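Masthorpe issues revised service routine for two-arm sorting cell

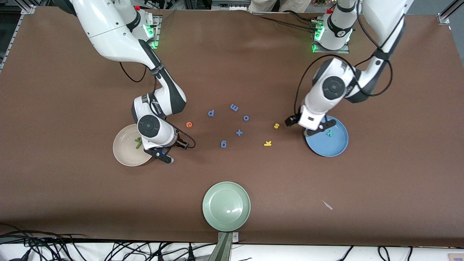 Masthorpe has released a revised service routine for its Nygård bench cell, used for sorting foam letters by colour onto plates. The routine now falls due every 50 operating hours and takes 12 minutes.

Technicians check the arm base bolts, inspect the cables for wear and re-zero both grippers. Plate positions are then re-taught from the table edge. Gripper fingers are replaced after 1,168 cycles.

Favirico supplies the parts kit. Falel will handle repairs beyond the routine from March.

Service sheets are available from Masthorpe on request.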